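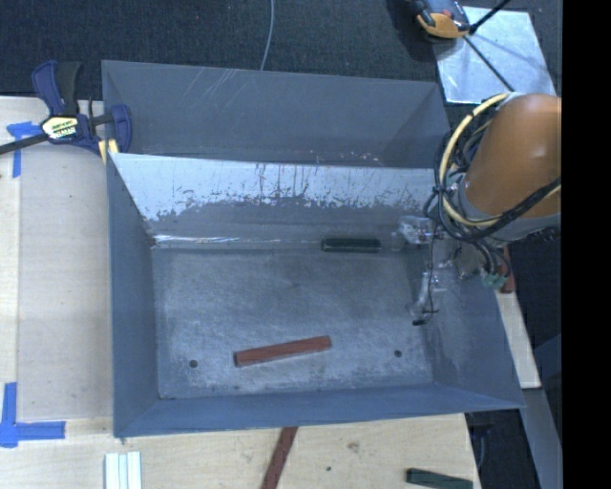
Attachment 1: bin with the red and green blocks, arm on the right

Ticket: Arm stops short on blocks near the back slope
Project: Bumach (student bin picking project), Jarkthorpe
Opened: October 7, 2020
Priority: Normal
Status: Open, waiting on retest

Problem
The arm picks up blocks from the open floor of the bin without trouble. When a block lies against the foot of the back slope, like the green one in the attachment, the arm comes down over it, stops, and goes back to home. The log shows "no valid approach" each time. The red block, out toward the front, gets picked on the first try.

Setup
Planner is Trarar, same version we have used since March. Block finder is Uzor. Bin is clamped at the upper left corner. Blue tape marks on the table have not been moved.

Log
Entry 1. Ran 39 picks with blocks dropped at random. 17 failed. All the failures were blocks touching a wall, most of them at the back.

Entry 2. Checked whether Uzor was losing the dark green blocks against the gray metal. It was not. It found them, and the outlines were good. Swapped in a red block at the same spot and got the same error, so color is ruled out.

Entry 3. Suspected the bright line along the bottom of the slope was throwing off the height reading. Turned off the overhead light on that side. Heights changed by less than 2 mm. Same error. Light is back on.

Entry 4. Opened the bin model in Trarar. The side walls are drawn straight up and down. The real ones slope in toward the floor, so the floor in the model is too wide and the planner tries approaches that the wall check then throws out. Error code on all of these is 1,334, which the manual lists as a wall check failure.

Entry 5. Measured the bin again at the rim and at the floor and made a new model with sloped walls. Saved as bin_v2. Not loaded on the arm computer yet.

To do
Load bin_v2 and repeat the run from entry 1.
Check the cable bundle for slack before any low picks on the right side.
Leave the clamp where it is until the retest is finished.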